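November, late, feet up, tea going cold next to me

So I said I'd write more of these and then I skipped nearly two weeks, sorry, diary. It's been all Kalo all the time. Kalo is what we call the folding-and-sorting job (I don't know who picked it, it was on the folder when I got here) and it eats the whole day if you let it. I left the apartment before seven this morning and I got the good parking spot by the side door, so at least that went my way.

We ended yesterday on 1852 good ones. Good meaning they made it through the checker at Partanen without getting kicked back, and I've gotten weirdly attached to that number. I check it before my email. I check it in the elevator! The bad news is that 53 from last week came back, nearly all of them mine, and nearly all for the same dumb thing: I start closing the fingers before I've stopped moving my arm. You don't feel yourself doing it. Then you watch it played back and it looks like somebody snatching a french fry off your plate. The model will learn to snatch too if we feed it enough of that, so out they went, and fair enough.

I practiced in the kitchen tonight with the salad tongs. Reach, stop, close. Reach, stop, close. I felt ridiculous, but I did get all the socks out of the basket that way. 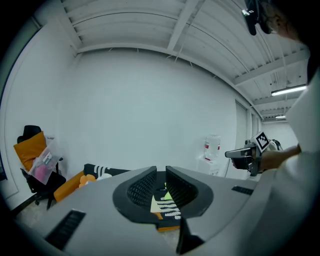
My whole argument at Plastatier this month has been that we're too tidy. We set things out square, in good light, one thing at a time, and then we're all surprised when the arm can't deal with a real person's floor. I want more mess in the set, and mess that changes from one try to the next. Cloth with paper lying half over it is perfect, like the black one with the white wavy stripes and that pale yellow-green sheet on top, because you have to make a choice. Paper first? Go in under it? Grab both and hope? I'd do it differently three times in a row, and I think that's good for it to see. And stripes are great, the wavier the better, since a fold in them doesn't look like a fold in plain cloth at all. I put all this in a message that ran way too long and got a thumbs up back. I'm choosing to read that as a yes.

The other thing I'd push for is two people working at once with a gripper each. It's slower, and you have to talk the entire time ("going left," "mine," "no, mine," "okay, yours") but you get the other person's arm coming through, and waiting, and handing over, and none of that shows up when you're alone. I'm bad at the waiting. I've always been bad at it, ask anyone who has ever cooked with me.

My wrist is okay, thanks for asking. The trick for me is switching hands before it hurts and drinking water every time I switch, which also means I'm up and walking to the bathroom constantly, so maybe that's the real trick. I tried the stretchy band thing my sister mailed me and it left a red line for an hour. Back in the drawer.

Target for tomorrow is 90, which is very doable if the labels don't act up. Today the labeling page logged me out twice right in the middle of naming things and I had to type "pick up cloth, lay flat" over and over until the words stopped meaning anything. I asked if we could have a button for it. Apparently Wosdale, the new labeling tool, will have buttons for everything when it comes, and it has been coming since the summer. I'll believe it when I'm clicking on it.

Also, the best one I've ever done was today, number 199 for the week. I just picked a cloth up by one corner, let it hang a second, and set it down flat, no fuss, arm stopped, fingers closed, lovely. I watched it back three times at lunch with a sandwich in my other hand. I'm not sure I could explain to my mother why that made my day, but it really did!

Need to remember: bring more paper in different colors, charge my headphones, ask about swapping the early start, buy dish soap. And wear the softer shoes. The tea's completely cold now and I'm drinking it anyway, then bed.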